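Hi everyone at the Mostby fund,

18th April, so it's time for my second update on Lolel, the feature you very kindly helped pay for. Good news first: we have a locked picture! The cut runs 147 minutes (I know, I know, I promised shorter) and I'm much happier with it than the one you saw over the winter. The ferry section finally moves, and the sister's story now starts in the first reel, which fixes most of what your readers flagged.

We held a test screening in Clustport for 176 people and got 45 long written comments back, mostly kind, a few brutal. The ending split the room. I've trimmed the last speech but kept the ending itself, and I'd rather tell you that now than have you find out at the premiere. 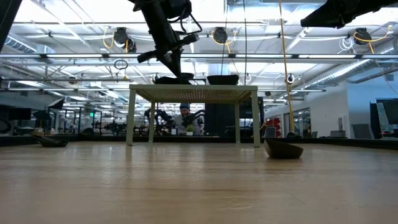 Sound is where we're behind. The mix slipped two weeks when the studio double-booked us, and the dialogue in the harbor scenes needs more cleanup than I budgeted for. I've moved money over from the poster line to cover it, so the total you approved doesn't change.

Grímsdóttir, our distributor, wants the finished film in June and is still talking about a small theatrical run before streaming. No signed dates yet, so please don't announce anything! I'll send the revised budget sheet and a link to the new cut once the color pass is done.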